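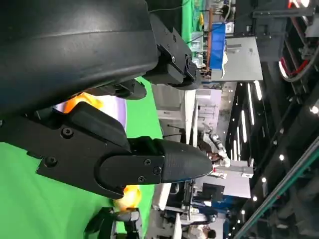 What size Loltby cloth do I need for a display table?

Measure the table top and add the drop you want on each side. For a short drop on a small square table, the 114 cm cloth is usually enough. Longer tables take two cloths laid with an overlap.

The Loltby is a green table cloth sold by Otico for food displays, market tables and kitchen use. It comes in one color. Green was picked for produce, and orange and red vegetables stand out well on it.

Washing: machine wash on warm with similar colors. No bleach. Iron on the back while it is still slightly damp. Wash it once before first use and allow for a little shrinkage.

Storage: roll it if you have the room. A folded cloth keeps its creases and will need ironing again before a show.
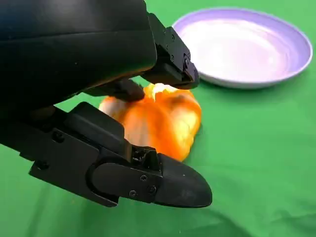

Otico Table Goods, page 70

An orange bell pepper on the green cloth, with a white plate behind it. The plate has a lavender-purple rim. Plates and produce are not included with the cloth.

Pale plates are the easiest match. Dark green ones tend to get lost. If you are setting out whole vegetables, leave space between them and the plates so people can reach in.

Order number 798. Returns are accepted for 14 days if the cloth has not been washed or cut. Orders placed by noon on Monday go out the same day.

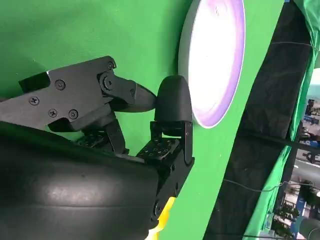 Loltby range, Otico Table Goods.

Comments (3)

Konrad Tanner
Bought two for our stand. Color held up after a season of washing. The hem came loose on one corner and I sewed it back myself.

Šimek
Is there a round version? I have an old round table and the corners hang too low.

Otico
Square only for now. You can trim it, but it will need a new hem and we can't take it back after that.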